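News from the Kistano Sewing and Felt Circle
5/9/19

How to store your wool felt for the summer

Dear members and friends,

The warm months are coming and many of you wrote to me with the same question: what to do with the felt and the wool cloth that we will not touch until autumn. Last year three of our members opened their boxes and found small holes. I lost myself a piece of gray felt that I was keeping for a vest, so I speak from experience and with some pain.

I will explain how I do it now. Montserrat Toledo, who taught us the wet felting course in December, read this text before I sent it and corrected two things, so the mistakes which remain are mine.

First, clean everything. The moths do not eat the wool because it is wool only. They like much more the places where there is sweat, food or skin oil. A felt that looks clean can still have these spots, specially if you cut it on the kitchen table. I brush each piece on both sides with a soft clothes brush, outdoors if the day is dry. Then I look at it against the window. Holes show very well this way, and also the thin places that will become holes.

If the piece needs washing, please use cool water and a soap for wool, and do not rub. Press it, lift it, press it again. For drying, lay it flat on a towel. Do not hang it. A wet felt is heavy and it will grow longer on one side, and you will never bring it back to the square. I know that many of you use the washing machine with the wool program. Some machines are gentle and some are not, and I prefer not to discover which one I have with a good piece.

Second, the cold. After the cleaning I put the felt in a closed plastic bag, I press the air out and I leave it in the freezer for one week. Then I take it out for a day, still in the bag, and I freeze it again for another week. Montserrat insisted on this second time and it was the first of her corrections. When you take it out, do not open the bag until it reaches the temperature of the room, or the wool will take the water from the air.

Third, the box. I used cardboard for many years and I do not recommend it any more. The insects enter by the corners. Now I have boxes of plastic with a lid that closes with clips. Codel has them in the shop on the Tejada road, in two sizes, and the large one takes my full pieces folded one time. I put a clean cotton sheet in the bottom and another on top.

About cedar and lavender, we had a long discussion at the last meeting - perhaps too long! Ignacio Palacios is sure that his cedar blocks saved his coats. My opinion is that they smell nice and help a little when they are fresh, but I would not trust only in them. If you use them, sand the wood a little each spring so the smell comes back, and do not let it touch the light colors. It can leave a yellow mark. This was the second correction of Montserrat, I had written that the mark goes away with soap. It does not.

How you fold is also important. A fold that stays for five months in thick felt becomes a line that the iron cannot remove completely. So the thick pieces I roll on a tube, the ones from fabric shops are very good and they usually give them for free if you ask. Cover the tube first with white paper or old cotton. Roll the good side to the outside. The thin felt, the one for flowers and children's work, can lie in a pile between sheets of paper, with the dark colors separated from the light ones. I put a red on top of a cream one time only.

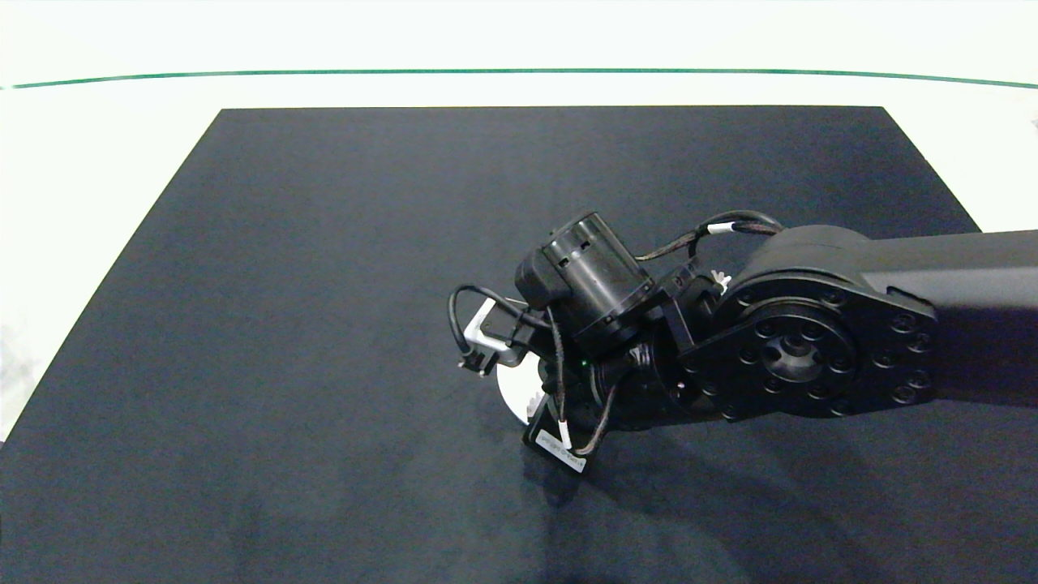 Dark felt asks for more attention than the rest, and it is the kind that most of us have in quantity after the winter projects. Navy, black and dark green show each hair and each bit of dust, and they lose color in a line where the light touches them. I always open a dark piece completely before I put it away and lay it on something white. When you look at the big navy-black mat on the white table, you see very clearly how the far edge runs nearly straight and the left one goes away at a slant, and with your own cloth you will notice a crooked side just as fast. It is the right moment to decide if you want to cut it square or leave it, and to write this on the label. The dust you can take off with a damp rubber glove, always moving the hand in the same direction.

And please, write labels. I write the color, the measure, the thickness and the month, on a piece of paper that I pin in the corner with a steel pin that does not rust. In October you will not remember which of the two blues was for the slippers.

Now some small news of the circle.

The order of wool from Cletudora arrived complete. There are 80 balls of the thin gray and 120 of the natural white, and they are in the cupboard of the meeting room. If you asked for some, please come for it before the summer break, and bring your own bag. The ones that nobody collects will go to the children's workshop.

The sale of spring gave us 211 dollars after paying the tables. Many thanks to all who baked and to all who bought twice. With this money we will buy a second carding brush and repair the lamp over the long table, which makes a noise.

Ignacio offers his old drum carder to a member who will use it. He asks no money for it but he wants it to be cleaned and oiled, and he will show you how. It is heavy, so come with a car.

For those who asked about the pattern of the round slippers, I have finished to write it, and the drawings are missing only. It will be in the next letter. The sizes for children are included too. For an adult pair you will need thick felt for the sole and thinner for the top - the opposite does not work, I tried it.

If you find moths now, do not wait for the next meeting, write to me and we will look at the piece together.

With warm greetings to all.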